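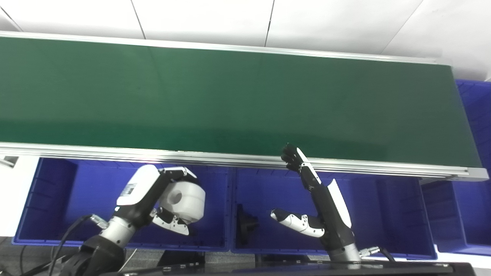 Spent the week on the belt sorting cell at Clinberg. Posting notes on the software side while I still remember them.

---

The planner treats the belt as a moving frame. Every grasp target is stored in belt coordinates and only gets converted to arm coordinates when the trajectory is sampled. We used to convert once at detection time and then correct. The corrections were where most of our bugs lived.

---

Belt position comes from an encoder, timestamped on its own board. Camera frames are timestamped on the host. Those two clocks drifted apart and we saw it as grasps landing a little downstream. Both now sync to the same source and the offset gets logged every cycle.

---

If you run a setup like this, log the offset even when it looks fine. Ours looked fine in November.

---

The two arms share one planning scene but have separate controllers. The left has a gripper and the right has a fingered hand, so they can't share a grasp library either. Same object, two sets of grasps, two sets of approach angles.

---

Bin walls are the hard part. A straight-down approach is easy to plan. Once the target is close to a wall, most of the gripper approaches collide and the planner burns its whole time budget before it gives up.

---

What helped: filter the grasp list against a cheap box model of the bin first, then send only the survivors to the full collision checker. Median planning time went from 163 ms to 74 ms on the Drulwood replay set.

---

The replay set is 2,753 recorded picks. We run all of them on every merge. It's slow and people complain, but it caught a sign error in the wrist limits last month that the unit tests walked right past.

---

Perception notes. Dark parts inside the blue bins are still our worst case. Depth drops out near the walls and the segmenter merges the part with its own shadow.

---

Current fix is two exposures per look, merged before segmentation. It costs 90 ms. I'd like that time back, but misses on dark parts went down enough that it stays in for now.

---

Arm-to-arm handling is dull on purpose. Each arm reserves a volume before it moves. If the volumes overlap, the second arm waits. No priorities, no replanning around the other arm. We tried the clever version and spent more time debugging it than it ever saved.

---

Still open: finger contact on the hand. The Szabó driver reports joint torque and we threshold it, with one threshold per finger. Light parts don't trip it reliably. Next I'm trying a change-over-time check in place of a fixed value.

---

Also open: the Pelstead viewer shows the planning scene one tick behind the controller. Harmless, but it cost me an afternoon chasing a collision that had already been resolved.

---

Config for the bin filter goes in the repo tomorrow, after I rename the parameters. Two of them are both called "margin" and they mean different things.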